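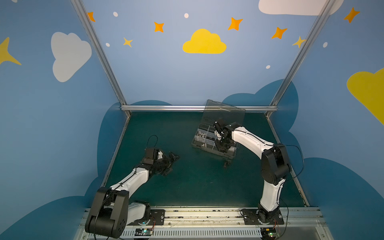
**Ticket 299: Guided view shows the last panel first**

Reported by: Tihomir Kadrić
Opened: 13 February 2020
App: Vumix, on an Adier tablet
Book: *Tromau*, graphic novel, 191 pages, Vachon edition
Status: open, then closed, then open again

## What happens

I borrowed *Tromau* to review it. For the first half, guided view does its job: tap, next panel, tap, next panel. From page 100 on, it starts each page at the bottom right and works backward. People answer questions before they're asked. A woman mourns her brother and then he falls off the roof.

I read 17 pages like this before I suspected the software. I had already written a paragraph praising the author's bold handling of time, and I'd like that hour back.

## What should happen

The panels in order, please. The fall, then the mourning.

## Tried so far

1. Closed the app and opened it again. Same.
2. Restarted the tablet. Same, with a nice logo in between.
3. Turned guided view off. Full pages are fine, but the lettering is so small that I read it with my nose on the glass.
4. Deleted the book and downloaded it again. Same order, and my bookmarks are gone. The help page does mention this, under the button.
5. Opened a different Vachon title. No trouble at all, so the app can count when it wants to.
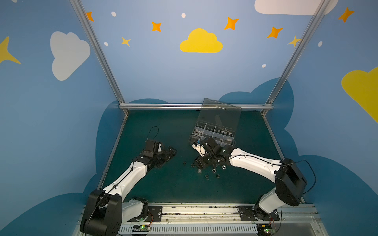
The second problem may or may not be related. Color drops out on the same pages, and only in guided view. The dream chapter takes place under a painted sky, all clouds and stars on blue, much like the walls behind those two robot arms, and on a full page it looks lovely. Zoom in on one panel and the blue goes to dishwater and the stars sink into it. In a chapter where the sky is the only cheerful thing for miles, I noticed.

## Reply from support

> Thank you for reaching out! Please check that Reading Direction is set to Left to Right. We are marking this as solved.

It was set to Left to Right. I switched it to Right to Left out of politeness, and the first half of the book broke while the second half stayed exactly as it was. I've switched it back. Reopening.

## Second reply from support

> Thanks for the extra detail. The file carries its own panel map, which overrides your setting. In this title the map was delivered in two parts, and the second part lists the panels in reverse. It also points to low-quality previews in place of the full art. We have asked the publisher for a corrected file.

So it was related. I take back "may or may not." 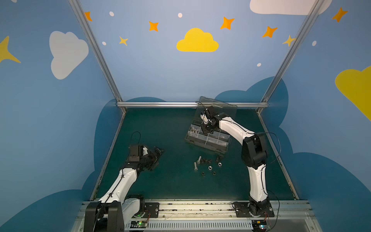 ## Workaround

Until the new file arrives:

- Read up to page 99 in guided view.
- At page 100, go to View > Page Fit > Width and turn the tablet sideways.
- Scroll by hand. The bottom row sometimes hides behind the toolbar – tap the middle of the screen to get rid of it.
- Don't tap twice. Two taps bring guided view back, and it opens on the last panel of the page, with the usual results.

## Still open

- Does the corrected file replace mine by itself, or do I have to delete the book a second time?
- Can the bookmarks be restored? I had one on the kitchen argument and I can't find it again.
- My loan runs out before any of this is likely to be fixed. Can it be extended?

I've finished the book in the meantime, sideways. It's sad, quite good, and told in perfectly normal order. The review is being rewritten.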